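Bystanders and Belonging: progress report to the Kivi Fund
Prepared by Dewanti Wattimena, 28th October

We are very pleased with how the second stage has gone, and there is a lot to tell you. As you'll remember, the study asks when people speak up after hearing an unkind remark about newcomers, and whether knowing one other person in the room makes a difference.

Recruitment in Gernovthorpe closed with 300 adults signed up, which is our full target for the town. Rodcombe was slower to start, but Vasilică Cozma spent two long evenings at the library there and came back with a full sign-up sheet and plenty of good questions! The postal survey went to 3,500 homes across both towns, and we have had roughly 2,000 back so far - far more than we dared put in the bid.
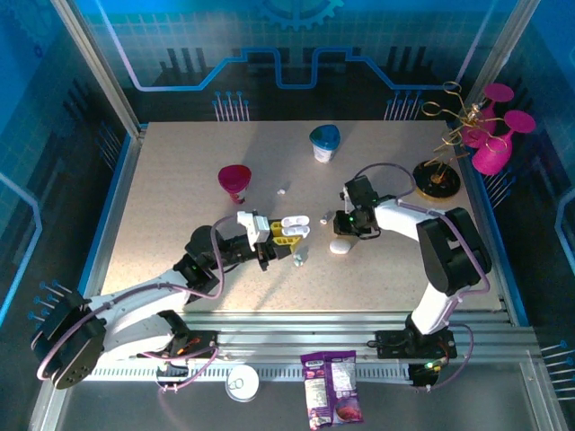 Ilham Jugah has finished the first pass through the written answers. The part that has us all talking is how often people say they wanted to object but were waiting to see what everyone else did. Many of them assumed the others agreed with the remark. We had expected some of this, though the strength of it in the older age groups was a real surprise, and Ilham is now checking whether it holds once length of time in the town is taken into account.

One change to report. The group discussions planned for Zusville have moved to February, as the hall we had booked is closed for repairs. Endang Tuhumury has found another room at the same price, so the budget is unaffected. We have also reworded questions on trust between neighbours after several people told us they read them as being about crime.

Next we will finish the coding, send a short summary to everyone who took part, and train Renato Acuña to lead the Zusville groups. We would love one of you to sit in on the training if you can spare a morning.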